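現場の「ルール」を信用しすぎないために

2022年1月5日

年明け早々、ロボットの安全規則の話を書く。去年の8月から下書きのまま寝かせていたもので、読み返したら文句ばかりだったが、だいたいそのまま出すことにした。

題材はマグカップとマグツリーを使った卓上の双腕作業。よくある課題だし、見た目ものどかだ。だからこそルールの話がいい加減になりやすいと思っている。
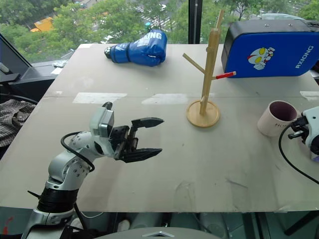
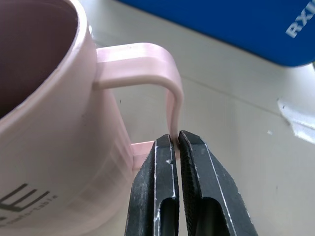
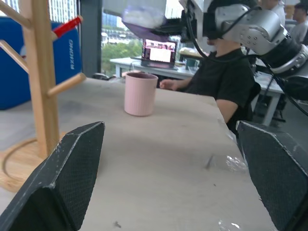 47項目のチェックリスト

うちで使っている運用手順書は、もともとDralowという社内プロジェクトのために書かれたものだ。それをPlineckが引き継ぎ、項目を足し、今は全部で47項目ある。始業前に上から順に印をつけていく。

正直に書くと、私はこの47項目の大半を疑っている。項目が多いほど安全になる、という前提がまず怪しい。印をつける手は途中から勝手に動く。自分でもやった覚えがあるので偉そうなことは言えない。「床に障害物がないこと」と「周囲に障害物がないこと」が別々の行に並んでいて、違いを説明できる人に会ったことがない。

一方で、手順書に一行もないのに毎日気になることがある。たとえば机の上のゴミだ。3枚目の右のほうに透明なラップのくしゃくしゃしたものが写っている。こういう透明で光を拾うものは、カメラで見て動く仕組みにとってはかなり嫌な相手だと思う。2枚目にも白いテープか紙の切れ端がある。「作業面を清掃すること」と書けば済む話かというと、何をもって清掃済みとするのかが書かれない限り、また印が一つ増えるだけだろう。

人の手はどこまで入れていいのか

一番揉めるのがこれ。

3枚目では、机の向こうに座った人の右手がカップのすぐ後ろに置かれていて、アームも近くにある。この一枚で違反かどうかを判定できるか、と聞かれたら、私は「できない」と答える。アームがどのモードなのか、速度と力の上限がいくつなのか、停止ボタンに誰の手が届くのか、写真には何も出ていない。

それなのに、監査ごっこになると決まって写真が持ち出される。「手が入っているからダメ」か「軽いアームだから大丈夫」のどちらか。どちらも雑だ。軽いアームでも、指先が狭ければ圧力は高くなる。先端に何を持っているかでも話は変わる。「協働ロボットだから安全」という言い方は、アーム単体の話とセル全体の話を混ぜている。リスクアセスメントは用途ごとにやるもので、カタログの言葉で代用できるものではない。

うちの手順書には「動作中は作業域に手を入れないこと」とある。立派な一文だが、肝心の「動作中」が定義されていない。止まって見えるアームは、待機中なのか、次の指令を待っているのか、電源が落ちているのか。外から区別がつかないなら、そのルールは守りようがない。私なら「手を入れる前に保護停止をかけ、表示を確認する」と書く。少なくとも、やったかどうかを後で聞ける。

指先の傷

2枚目のグリッパは、指の縁に細い白い擦り傷がたくさん入っている。取っ手を挟む先端がこうなっていると、交換時期の話をしたくなる人がいる。

MacPherson式と呼ばれている社内の点検表では、指先の摩耗を5段階で評価する。これも私は信用していない。隣り合う段階の差を決めているのは、ほとんど点検者の気分だ。試しに2人で別々に同じ指を見て点をつけたら、2段階ずれた。

見た目の傷と把持の性能は、関係はあるだろうが同じではない。外側がいくら擦れていても、内側の滑り止めの面が生きていれば掴める。逆もある。だったら基準の物を決めて、決まった力で掴ませ、滑るかどうかを見ればいい。点数より手間はかかるが、結果に文句をつけにくい。

物の選び方にもルールがほしい

安全の話から少しずれるが、机に置く物についても書いておく。陶器のカップは落とせば割れる。割れたら破片の片付けが要るし、その間アームをどうしておくかも決めておかなければならない。手順書にはこの項目もない。47もあるのに。

Maroraの評価手順では割れ物を使わないことになっているらしい。それはそれで疑わしい。樹脂のカップは軽く、滑り方も違う。樹脂で通った動作が陶器で通る保証はないのに、報告には「カップの把持」としか残らない。使うなら使うで、高さと落下先を決めて、破損時の手順を一枚つける。そのほうがまともだと思う。

今のところの手元のルール

手順書を直す権限は私にはないので、自分の担当分だけ次のようにしている。

手を入れる前に保護停止。声に出して言う。
作業面の確認は、人の目とカメラ映像の両方で行う。
机に出した物は、材質まで記録に書く。
指先は見た目で採点せず、基準の物を掴ませて確かめる。
使わなかったチェック項目には印をつけず、空欄のまま出す。

最後のやつは評判が悪い。空欄があると差し戻されるからだ。先月も戻ってきた。理由の欄に「該当なし」と書いて、同じものをもう一度出した。まだ返事はない。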